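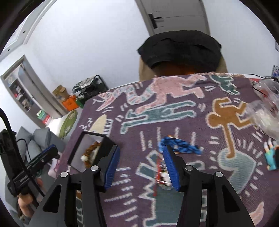 Vol. 15, No. 2

The Blanket Test

Every February, when the trade shows have let out and the press kits land, I am told that this is the year a machine will tidy my house. The promise has been moving forward a year at a time for as long as I've written this column. I still pick up my own socks.

Consider what is lying on that purple blanket. There's a bracelet in an open box, a knotted rope toy, a crumpled clear plastic bag, and a little red-and-white item with crinkled shiny edges sitting between two gripper fingers. Any six-year-old could clear it in a couple of minutes, with complaints. It is a fair sample of what a living room looks like on a weekday evening, and it is a much harder job than anything in the demonstration reels.

Start with the bag. Clear plastic has no fixed shape and hardly any color of its own. What you see when you look at it is mostly glare and whatever is underneath. People handle this without thinking because we've been fooled by plastic bags since infancy and have learned to just grab. A machine has to decide where the bag begins. Then it has to decide whether the bag is trash, and I'm not sure I could tell you that without looking inside.

The bracelet is worse. Lifting beads out of a box is a small motor problem, and I expect it will be solved. Knowing that the bracelet should stay in the box, and that the box goes on the dresser and the rope toy does not, is a household problem. The answer is different next door.

Then there is the blanket itself, covered in cartoon figures with their arms and legs flung out. Some of the figures are printed flat and one toy is standing up at the edge. I would like to see the machine that never once tries to pick up the printed ones. And after everything is off, somebody has to fold it.

The people at Jullard, who sell a wheeled tidying unit called the Sanna, say it has been through 3,000 pickups in their test apartment in Trerwood. I don't doubt the number. I asked how many different objects were involved and was told 15. The sofa cushions were in the same place every morning. I don't know anyone who lives like that.

Shop floors are supposed to be the easier case, and they are, up to a point. The packing plant at Trodcombe runs two arms that move sealed cartons all shift and do it well. Returns are still opened by hand, around 800 a week, since a returned parcel might hold anything in any condition, stuffed in by a person in a bad mood. That is the living room again, with better lighting.

I will grant the optimists this much. Grippers have gotten better. Ridged pads hold things that smooth metal drops, and the fingers now close on small items I would have called hopeless a few years ago. Teaching by having people do the chore themselves, gripper in hand, strikes me as more sensible than writing rules for every sock. But a person is supplying the judgment there, and what carries over once the person lets go is the whole question.

So my test is a modest one. Give me a blanket I dumped out myself, in my house, with my junk on it, and no one from the company in the room. Put the bracelet where it belongs. Leave the cartoons alone. If it takes an hour, fine, I'll read the paper.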